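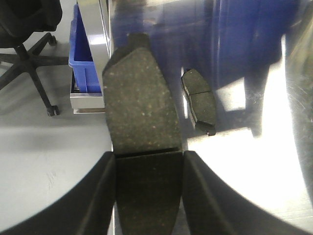 Merkbridge brake pad cell — weekly upkeep meeting

Minutes, 09/03/2026
Held at the cell, Grernton site. Present: day shift maintenance, cell operator, quality, Sturkon service tech (by phone for items 1 to 3). Apologies from stores.

1. Last minutes
Agreed. One fix: the spare finger set was ordered from Ghumman, not Sturkon. Order still open.

2. Grip position
Long talk on this. Pads are being picked low, fingers on the bottom half, tab end up and free. Quality happy with that for the tab check. Sturkon tech asked if we could pick higher to cut the swing on long moves. Operator against — fingertips get too near the tab and the friction face gets hidden from the check.
Agreed to leave the grip height alone. Drop the travel speed on the leg between the steel table and the turn point instead, one step down, run a shift, look again.
Note for whoever edits the program: the change goes in the carry move only, not the approach. Last time both got changed and the cycle went long.

3. Finger wear and closing force
Counter read 3,458 grips since the fingers were last off. Service sheet says inspect at 2,000 so we are well over. Not good. Counter alarm was found switched off, no note in the log as to when or by whom.
Alarm to go back on today. Fingers off at next stop, check the inner faces for dust build up and glazing, wipe down with a dry lint-free cloth. No solvent on the inner faces, Sturkon tech was firm on that.
Closing force stays at the present setting until the fingers have been looked at. No point tuning against dirty faces.
If either finger is worn past the mark, change the pair. Do not mix old and new.

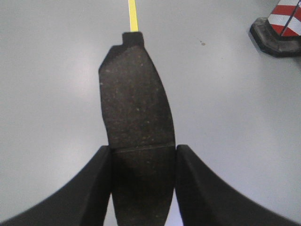
Minutes taken by: maintenance desk, Merkbridge

3a. Tilt check (added at the cell)
Moved over to look at a pad in the grip, out past the table, yellow line behind. Used the thin line across the face of the pad as a guide, fingertips come in just under it. Pad stands upright enough by eye. Quality wants a proper gauge reading, not by eye. Fair.
Gauge reading to be done cold at start of shift and again after 20 cycles. Write both in the log, not just the second one.
Somebody asked whether the curved edge lets the pad roll in the fingers. Sturkon will send there drawing of the finger profile so we can lay a pad on it and see. Carried over.

4. Steel table
Scratched all over and throws a lot of glare from the overhead light. Operator says pick misses are worse when the light is full on. Options: matte mat on the pick area, or turn the light. Mat is cheaper and can be swapped out. Stores to be asked for a sample. Mat must not lift at the corners, must be re-zeroed for hieght after fitting, and the zero written on the card at the panel.
Pads to be laid out with clear space between them. No stacking on the table, the program does not know about stacks.

5. Wrist camera
Cover glass to be wiped start of every shift. Brake dust gets on it and the picture goes soft, then we get false rejects and blame the pads. Cloth only, kept in the panel drawer, not the one used on the table.
Bracket screws: check for loose at the same stop as the fingers. Thread lock if needed. If the bracket is moved at all, camera has to be taught again, allow half a shift.

6. Floor and markings 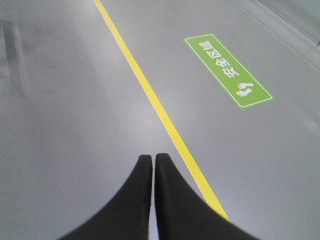
Floor by the cell: yellow line and green 安全区域 (safe area) sticker. Gripper nearly closed, nothing held.

Sticker in good order, no edges lifting, leave it. People waiting to speak to the operator stand on the safe area side and stay there until the arm is parked. Parts carts not to be left across the yellow line, happened twice in March already.
Floor wash: water only near the sticker, no scraper.

7. Actions
Counter alarm back on — operator, today
Carry speed down one step — maintenance, before next run
Fingers off, inspect, wipe — maintenance, next stop
Camera bracket screws — same stop
Tilt readings, both in log — quality
Finger profile drawing — Sturkon
Chase spare set from Ghumman — stores
Mat sample — stores

8. Any other business
The log book is nearly full, new one needed. Please stop writing on the back of the door.
The 3 mm hex key is missing from the panel again. Put it back please.

Next meeting same place, after the finger inspection. Bring the readings.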